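Home > Office and Workspace > Surfaces and Fixtures

Old whiteboard ghosting badly, and is a painted desk a reasonable writing surface?

Posted by Inmaculada Cabello
Tags: whiteboard, ghosting, dry erase, cleaning

We took over a shared office in Cukodthorpe in August and inherited a wall board from the previous tenant. The maker's plate says Tronden and nothing else. Writing that has been on it for a day wipes off fine. Writing that has been on it for a week leaves a gray shadow, and there are older shadows under that one which were there when we moved in.

What I have tried so far:

Dry felt eraser, no effect on the shadows.
Microfiber cloth with warm water, slight effect.
Spray cleaner from the supply closet, label missing, no effect and it left the surface tacky.

A magnet holds on it, so I assume there is steel somewhere behind the surface. I would like to know whether the coating is finished or just dirty before I ask for a replacement.

Second thing, related. The desks have a smooth, pale gray top and people have started jotting on them with the same pens. It wipes off for now. Is this going to end the same way as the board? 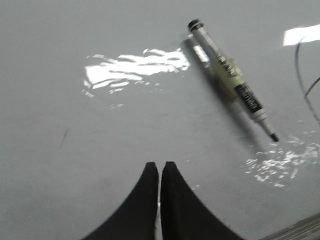
2 replies, sorted by votes

Gonzalo Escobar
8 votes

A magnet only tells you there is steel in the core. It does not tell you what is on top of it. Two common constructions use steel: porcelain enamel, where glass is fused to the metal, and painted steel, where a lacquer is baked on. Enamel is nonporous and nearly always recoverable. Lacquer wears, and once it is worn the pigment gets into fine scratches and stays there.

To tell them apart, look at the board from the side with a flashlight held almost flat against it. Enamel shows a slight ripple, like an orange skin, and few scratches. Worn lacquer shows a haze of fine circular scratches, heaviest at shoulder height where people write most.

Cleaning order, mildest first:

1. Remove the residue from the spray. Water with a drop of dish soap, then plain water, then dry with a clean cloth. A tacky film holds pigment and will make any later test meaningless.

2. Isopropyl alcohol on a cloth. Anything from 50 percent up will do something, but the stronger grades work faster. Open a window and keep it away from anything hot. Work in small patches and turn the cloth often — a loaded cloth just moves the pigment sideways.

3. For shadows that survive the alcohol, write over them with a fresh dry erase marker and wipe within a few seconds. The solvent in the new ink softens the old. Repeat up to 2 times per spot. If the second pass changes nothing, a third will not either.

4. Test the result. Write a large single character in black on a cleaned patch, let it dry, wipe it dry, and check with the flashlight again. A 6 or an 8 is a good choice, with both a long curve and a closed loop. Heavy blobs where the pen rests are the last part to go.

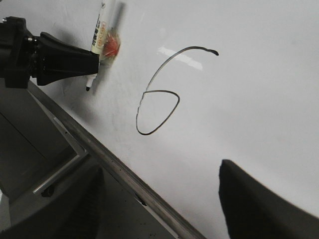 5. If the test character leaves a shadow, the coating is worn. Do not use scouring powder, melamine sponges or toothpaste. They remove the shadow by removing more of the surface, and the next one arrives sooner.

On the desks: I would stop people doing it. Furniture finishes are not made to release ink, and heat from a laptop can set it. Glossy patches where light hits the top say very little about how porous it is.

Comment from Inmaculada Cabello: Flashlight test done. Circular haze across the middle third, clean at the edges. So lacquer. The alcohol took off most of the old shadows but the middle still ghosts. Requesting a replacement.

Comment from Gonzalo Escobar: Ask for enamel and get it in writing. "Magnetic" on a quote does not mean enamel.

casado_fm
2 votes

Had the same at our place. Used Brekska board restorer, the wipe-on kind. Looked new for a month and then went back to how it was. Wouldn't buy again but it got us through to the next budget. Desks I don't know, ours have blotters.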